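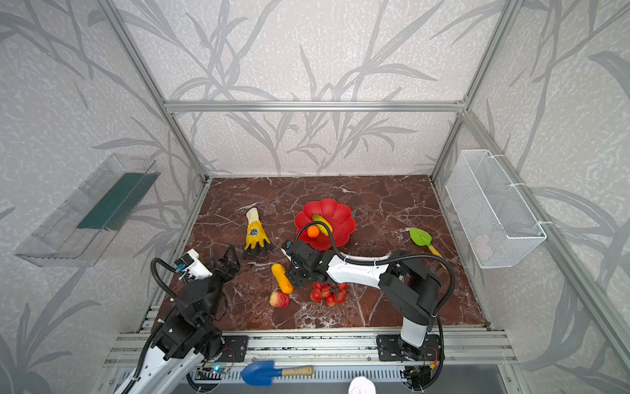 Kendale Robotics Club – Minutes, April Meeting

Present: Ewan Mudgway (chair), Manaia Rakena (minutes), Emrys Mostyn, Beverley Nepia
Apologies: Anahera Fairweather
Opened 6:40 p.m.

1. Previous minutes
Accepted with one change. The spare servo was ordered by Beverley, not Emrys.

2. Garden sorting project
Emrys reported on the two-arm setup. The task is still to pick produce off the reddish-brown marble-pattern floor and put it on the red flower-shaped plate. The club has recorded over 500 runs for training and wants 800 before the Grastholm Cup. Ewan asked that runs with a long pause in the middle be labeled as such – they are in with the good ones at present.

The trowel and the glove stay in the layout. The Cup rules allow items that are not part of the pick list, and the members agreed to practice with them on the floor.
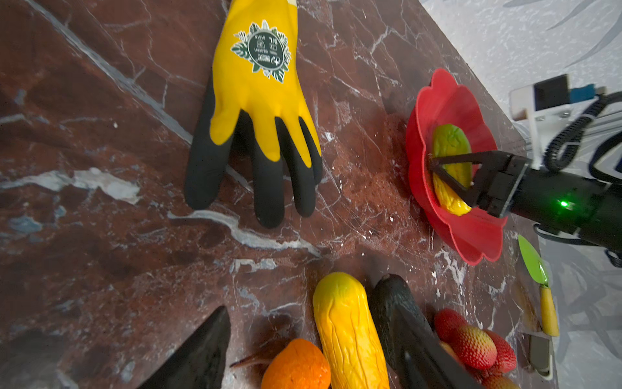 2 min read

Beverley went through the wrist camera views. The yellow piece is easy to find from above, but once the fingers are close they hide a good part of it. She would like to try a slower approach for the last stretch. Emrys is against changing the speed before the current batch is finished, as it would leave us with two kinds of data. Held over to the next meeting.

3. Grastholm Cup
Entry form is in. Each team gets one table and two attempts. Manaia will confirm whether the Bollimus controller counts as a single unit under the rules. Beverley asked if we may bring our own produce. Ewan thought so but will check.

4. Money
Balance is $70 after the cable order. The Cup entry fee of $60 is still to be paid. Moved by Emrys that it be paid this month. Seconded by Beverley. Carried.

5. Pepper picks
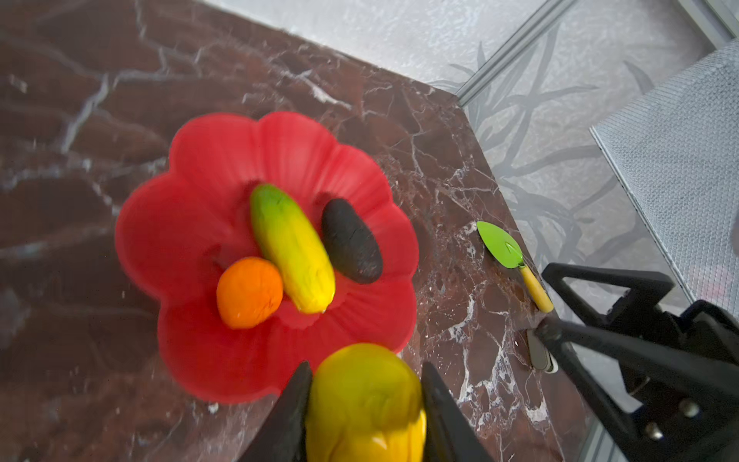 Anahera Fairweather wrote in to say that the pepper should be moved to the end of the pick order, as the plate is crowded by then and we need the practice at placing into a tight space. Ewan agreed. Emrys asked for a week with the old order first.

Actions
Emrys – label the long-pause runs
Manaia – Bollimus question, entry fee
Ewan – produce rule
Beverley – written note on approach speed

Closed 7:50 p.m.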